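**August 30, 2020**

Hello again, pool people!

So the season is finally about to kick off, and I've spent most of the weekend with the fixture list on one side of the table and a very strong coffee on the other. If you're new on the list, welcome – this is the bit where I tell you how our prediction league did last time and what I think is going to happen next, and then you all write in to say I'm wrong.

First, the old business. The spring table is closed. Jasmina Lazarević won it, and she won it with a round to spare, on 900 points. I had her down as a mid-table finisher back in January (sorry, Jasmina!) when she was picking draws nearly every week and getting laughed at in the comments. Draws pay double under our rules, as most of you had forgotten and she hadn't. Tshepo Maluleke came second after leading for ages, and his run ended the night he backed Gurnum to win away at Tisanov and they went down by three. I backed Gurnum too. I don't want to talk about it.

Now the new league. We're keeping the same points: one for the right result, three for the right score, double if it's a draw. The entry form closes on Friday night, and I'll be strict about it this year because last season I let a couple of late ones in and it made a mess of the first two tables. We have 20 entries so far, which is lovely, and I'd be happy with a few more. If your brother-in-law keeps telling you he knows soccer, make him put it in writing.

The opening round has one match everybody is asking me about, so let's do it properly. Babalola United are at home to Plasell. Babalola have kept the whole back line together over the summer, and that was the best thing about them last season. They didn't score a lot but they hardly ever fell apart, and at home they lost only once after the winter break. Plasell are the opposite kind of team. They'll run at you for an hour and then somebody forgets to track a runner at a corner. They've also sold their left winger and, as far as I can tell, replaced him with a guy who was playing right back a few months ago.

I watched their last friendly on a stream that kept freezing, so take this with some salt, but Plasell looked slow getting the ball out of their own half. Their new coach wants short passes from the keeper, and the keeper does not look like a man who enjoys short passes. Against a side that sits back, like Babalola, he may get away with it. I still think the first goal decides this one, and I think it comes late. I'm going 1-0 to the home team. 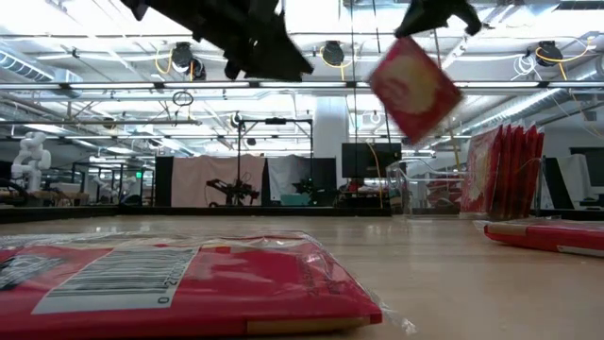
Chiamaka Nwosu wrote in to say I'm being far too kind to Babalola, and that a good defense in empty grounds is a different thing from a good defense with a full house yelling at the referee. She has gone 2-1 Plasell and says she would have made it three if she weren't being polite. She also wants it noted that Babalola's home record had two very lucky draws in it, both from penalties in stoppage time.

Fair points, all of them! The crowd question is the one I can't work out. Babalola's ground is tiny, it holds 1,000 if people stand close, and it always sounded like four times that. Without the noise, who knows. I've kept my pick, but I've moved it from "pretty sure" to "fingers crossed" in my notebook.

Elsewhere in round one, I like Gurnum at home (yes, again, I never learn) against a Tisanov side missing both of its regular center backs. 3-1 for me. Last time those two met it was a bad-tempered evening with 4 yellow cards before halftime, so if you're the type who picks bookings for the bonus question, there's your hint.

The bonus question, by the way, is Ayodele Ajayi's idea and it's staying. For round one it's "which team gets the first card of the season?" One point for getting it right, nothing lost if you don't. Please write the team name in full. "G" is not a team name, and I had almost 20 of those last season – I still don't know what half of them meant.

Two small changes. Scores now go up on Monday evening instead of Sunday night, so I can sleep. And Loubna El Idrissi is going to check my adding up after what happened in round eleven, when I gave Tshepo somebody else's points and he kept very quiet about it.

Get your picks in by Friday, and if you've changed your mind about one you already sent, just send the whole form again and I'll use the newer one.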